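Two Hands, One Bedroom

361 shares | 4 comments

The spec sheets for the two hands agree on almost everything. Both have five fingers. Both bolt to the same wrist flange, run from the same supply voltage, and claim a fingertip force high enough to pick up a full water bottle. On paper a buyer would choose by price and delivery time. The test program at Sisodia, a small evaluation shop that does contract work for robot builders, was set up to find out what the paper leaves out.

The units under test are the Flosley hand, a tendon-driven design with its motors in the forearm, and the Feltari hand, which puts a small geared motor at the base of each finger. Sisodia ran each as a matched pair on the same humanoid, with the same controller and the same head cameras, and gave both the same list of household jobs. Most of the list is laundry. Cloth has no fixed shape, it hides its own edges, and it punishes a hand that closes with too much speed or too little contact area.

The first decision was where to run the trials. Bench rigs give clean numbers, and Sisodia did use one for the force measurements. A rig holds the wrist still, however, and a humanoid doesn't. Every grasp made from a standing posture includes a little sway from the ankles, a little bend in the waist, and whatever lag exists between the controller and the arm. The main trials were therefore moved to a furnished room with a bed, a washer-dryer, and enough floor to turn around in.

The layout matters more than it might seem. A mattress is low for a standing robot and it is soft. If the fingers arrive a half inch too deep, the surface gives way, no hard stop is felt, and the hand scoops up bed sheet along with the target. On a table the same error produces a clear spike in motor current and the controller backs off. 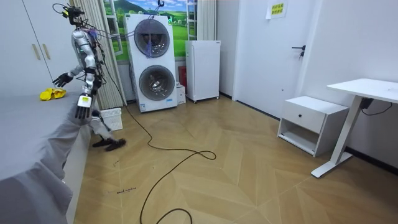 The robot reaches over the bed with one hand open above a yellow item. The other arm stays at its side.

Each attempt was scored in three stages. The first was acquisition: the item leaves the surface and nothing else comes with it. The second was transport, from the pickup point to a basket on the floor. The third was release, which turned out to be the most useful of the three. A hand can be very good at picking up a thin cotton sock and very bad at letting it go.

Sisodia logged 300 attempts per hand. Items were dropped on the bed by a person and left however they fell. The order was shuffled, and the hands were swapped between blocks so that neither one got the benefit of a freshly calibrated arm every time. An attempt was ended by success, by the item landing anywhere other than the basket, or by a time limit of 95 seconds.

On acquisition the Flosley hand was ahead. Tendon drive leaves some give in each finger, and when the fingertips landed unevenly on the mattress they settled into a common plane before closing. The operators described the motion in their notes as "raking," and it suits fabric well. The finger pads drag a fold of cloth toward the palm, and the thumb closes on the fold. Rubber gloves, which stick to bedding and to themselves, were the hardest item on the list for both hands, and the gap between the two was widest there.

The Feltari hand needed a more exact approach. Its fingers are stiff in the closing direction and follow commanded positions closely, so an error in estimated surface height goes straight into the grasp. Early blocks included a large number of attempts where two fingers pinched the sheet. Lowering the stiffness gain in the controller helped. Lowering it further made the fingers buzz at low speed, a known side effect of gear friction, and the setting was brought partway back up. All scored attempts used that final value.

Transport was close to even. Both hands will hold a towel for as long as there is power. The difference is what happens when power drops. The Feltari gear train resists being driven backward and keeps most of its grip. The Flosley tendons go slack and the item falls. Whether that is a fault depends on the customer. A warehouse operator would probably call it one. In a home, a hand that opens when the power is cut has an obvious argument in its favor.

Release went to Feltari by a clear margin. Its fingers open fully and quickly, and each one can be moved alone, so the controller could flick the index finger to shed a clinging item. The Flosley hand opens by spring return. The springs are light, and a damp cloth wrapped around two fingers was sometimes enough to hold them half closed. The usual recovery was to shake the whole arm, which takes time and moves the robot's center of mass in a way the balance controller does not like.

Controller choice had a larger effect than expected. The first week of work used the arm builder's stock controller, which sends finger targets at a fixed rate and does no filtering of its own. Sisodia then switched to a Comex unit that closes a local current loop at the hand and sends back an estimate of contact. With the stock controller the two hands differed by a wide margin on acquisition. With the Comex unit the margin shrank to less than half of its earlier size, nearly all of it from improvement on the Feltari side. A team that compares hands with only one controller is, to some degree, measuring the controller.

Cameras were the other variable. The head unit looks down past the arm, and at the moment of contact the back of the hand blocks the view of the fingertips. A wrist camera fixes that at the cost of more wiring and more weight at the far end of the arm. Sisodia tried one for about a fifth of the practice runs and took it off again. The view was good until the last inch, at which point the cloth filled it and the image carried no depth cues at all. Contact sensing through motor current did more for less money. The scored attempts used the head cameras only.

Cabling remains a nuisance. A tether goes up from the head and a second cable crosses the floor, and both constrain where the robot can stand and which way it may turn. The procedure calls for every turn to be made in the same direction it was last undone. Two blocks had to be thrown out when the floor cable got under a foot and the robot shifted its stance during a grasp. Battery operation would remove the problem, but voltage sag late in a charge changes finger speed, and that would have put a second variable into every result.

Wear was checked by removing the finger pads after each block and by measuring free play at the fingertips. The Flosley tendons stretched early, were retensioned once, and then held steady. Retensioning takes a hex key and a good deal of patience, and the access port is on the side of the forearm that faces the robot's hip, so the arm has to be raised and locked first. The Feltari fingers showed no measurable change in play. One motor ran warmer than its neighbors through the whole program and was still doing so at the end. Neither hand broke a finger, though both lost pads.

Some limits should be stated. One room was used, with one mattress. The sheet was a fitted one, which wrinkles less than a flat sheet would, and hands that snag bedding would likely do worse on the flat kind. The item list had no zippers, no buttons, and nothing heavier than a bath towel. The firmware on both hands was the version that shipped in March, and both makers have since released updates that touch the closing profile.

For a builder choosing between them now, the Flosley hand is the easier one to get working on soft goods with a basic controller. The Feltari hand asks for better surface estimates and a better current loop, and with those in place it comes close on pickup and wins on letting go. Sisodia plans to repeat the release trials with stiffer return springs in the Flosley fingers. The springs are a standard part and fit without changes to the housing.

4 comments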